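Cumivine Household Robotics Project

The Cumivine Household Robotics Project, usually shortened to Cumivine, is a student project in which teams operate and train two-armed robots to carry out chores in lived-in homes. It began as an option within the engineering course at Rolton, a technical college, and became a separate club in its second year. Membership stands at 26 students, most of them in their first or second year of study.

Background

The project was started by Bartosz Chmielewska, a lecturer in control engineering, and Yasmine Ghoneim, then a final-year student. Early sessions took place in a college laboratory with a marked-out bench and a fixed set of blocks. Ghoneim's project report argued that students were learning the bench and very little else, and recommended moving part of the work into ordinary rooms. Household sessions were added to the timetable the following June.

The name comes from a software tool written by the first group to sort their recordings. The tool was dropped after a year but the name stayed with the club.

Robot

Students work with a two-armed robot known in the club as Uteo. Each arm has silver-grey segments and ends in a white gripper housing with black fingers. Cables run along the outside of the arms, and new members are taught to check them before any large movement of the wrist.

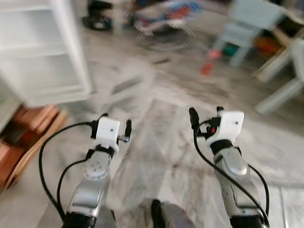 Uteo's two arms over a marbled floor, with shelving and stacked planks to the left.

The arms can be driven directly by a student or left to run a trained routine. Club rules require one member to stay at the stop control in both cases. Driving between work areas is done at low speed, and recordings made on the move are kept separately from those of the tasks.

Tasks

Work is divided into table tasks and floor tasks. Table tasks use household items such as bottles, mugs and open containers. Bottles are a standard exercise: clear plastic is difficult for the vision software, and the weight of a bottle changes with its contents. Teams are marked on whether an item is set down upright and on how often the operator has to step in. 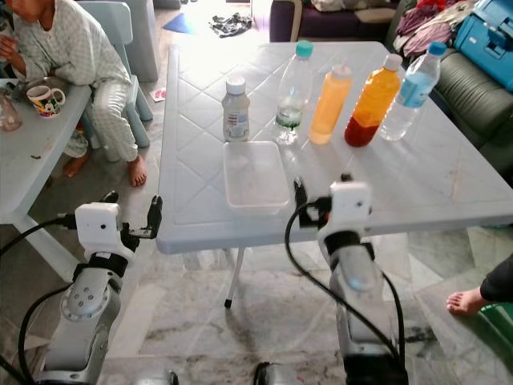
Five bottles and an empty clear container on a folding table during a household session.

Floor tasks were introduced by Njål Westerberg, who supervised the club in its third year. They involve reaching down to larger objects, often made of wood, which may be lying flat or leaning against furniture. Students find these harder than the table tasks. The arms work close to the limit of their reach, and a long piece held at one end tends to swing. 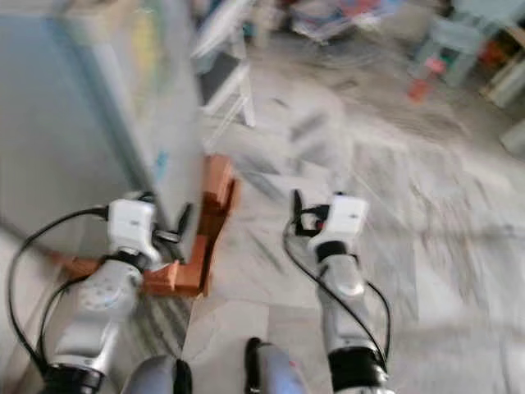 The left gripper reaching towards an L-shaped wooden block beside a cabinet.

Assessment

Each team submits a logbook and a set of recordings at the end of the spring term. A full set consists of 20 attempts at one table task and the same number at one floor task. Failed attempts must be included. The club's archive held 349 recordings at the end of its third year, of which 175 were of bottle handling.

Marks count towards the degree only for students enrolled on the original option. Other members receive a certificate.

Tazi Cup

Since its second year the club has held an internal contest, the Tazi Cup, in which teams exchange routines and run them in a room they have not worked in before. The first contest was won by Fletcher Ruawai and Driss Belkadi with a slow bottle-sorting routine that needed one intervention. Belkadi later rewrote the club's operator handbook, which is still in use.

See also

Mobile manipulation
Robotics competition
Teleoperation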